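Rapport de projet – évaluation d'un kit de manipulation à deux bras
Shigeru Hirano, 11 mai 2023

## Pourquoi ce kit

Au départ je voulais tout construire moi-même (oui, je sais), et puis mon encadrante m'a rappelé qu'il me restait un semestre et pas trois ans. Du coup j'ai passé en revue les offres du marché et j'en ai retenu une : le kit Trunalent, vendu par Dandbridge avec deux bras, les pinces, le rail et une licence logicielle pour étudiants. J'avais aussi regardé chez Mundale, mais leur offre ne comprenait qu'un bras et le second se commandait à part, avec un délai que je trouvais franchement long pour mon calendrier.

La question posée au début du projet était simple : est-ce qu'un étudiant seul, sans atelier derrière lui, peut faire trier des briques par couleur avec ce kit ? Les jaunes vont dans le bac blanc, les bleues dans le bac bleu-vert foncé, les rouges dans le dernier. J'ai pris de grosses briques à emboîter pour tout-petits, faciles à trouver et assez pénibles à saisir quand elles se touchent !

## Les pinces

C'est la partie que j'attendais le plus. Les doigts sont jaune pâle, ajourés sur les côtés, avec un patin noir texturé sur la face intérieure. Je les trouve bien pensés – la pointe est biseautée, donc on peut viser entre deux briques sans tout bousculer. Mon réglage d'approche a quand même demandé pas mal de soirées, surtout pour les briques collées l'une à l'autre.

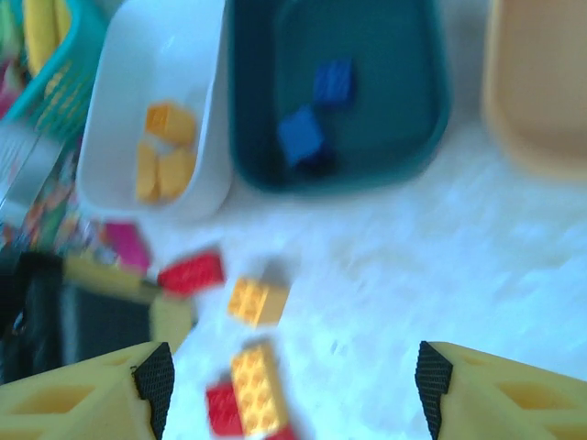 *Approche d'une brique jaune collée à une rouge, vue depuis le poignet.*

Le réglage de la force se fait dans un menu qui va jusqu'à 1 000, sans unité (la notice n'en dit rien, j'ai cherché). Je suis resté à 233 pour toute la série finale. Plus bas, les briques glissaient quand le bras accélérait, et plus haut j'avais peur pour les moteurs, mais je n'ai pas de mesure pour appuyer ça.

## Installation et prise en main

Les deux bras se fixent sur des platines noires, elles-mêmes posées sur un rail en aluminium à l'avant de la table. Le montage mécanique m'a pris une après-midi. Le câblage, lui, c'est une autre histoire : les câbles violets longent les bras et font des boucles sous le rail, et la notice ne donne aucune longueur conseillée. J'ai refait le bras de droite deux fois.

Côté logiciel, l'interface se lance vite et l'étalonnage est guidé, ça m'a bien plu. Par contre la gestion des deux bras en même temps reste brouillonne, et il faut définir à la main les zones que chacun a le droit d'occuper.
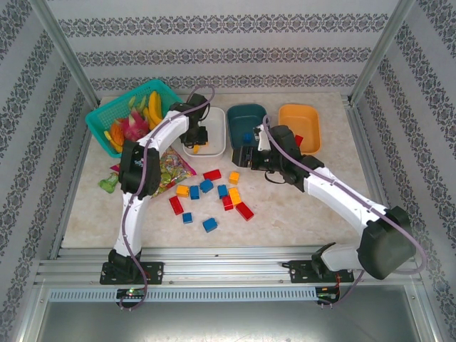

Pour la série finale j'ai lancé 88 essais de saisie, dont 40 avec les deux bras actifs. Les échecs viennent surtout des briques qui se touchent, et presque jamais de la dépose. Quand les bras travaillent ensemble, le logiciel en met parfois un en pause alors que l'autre est loin, et là on attend, on attend… Le support a répondu à mon message avec un lien vers le forum Yoshida, où un utilisateur proposait de réduire la marge entre les zones. J'ai essayé, c'est plus fluide.

## Mon avis

Je le reprendrais pour un projet de ce genre. Il faudrait une vraie page sur le câblage et une unité pour la force de serrage. Mes fichiers de réglage sont dans le dossier `config` du dépôt, avec les zones des deux bras en version large et en version réduite.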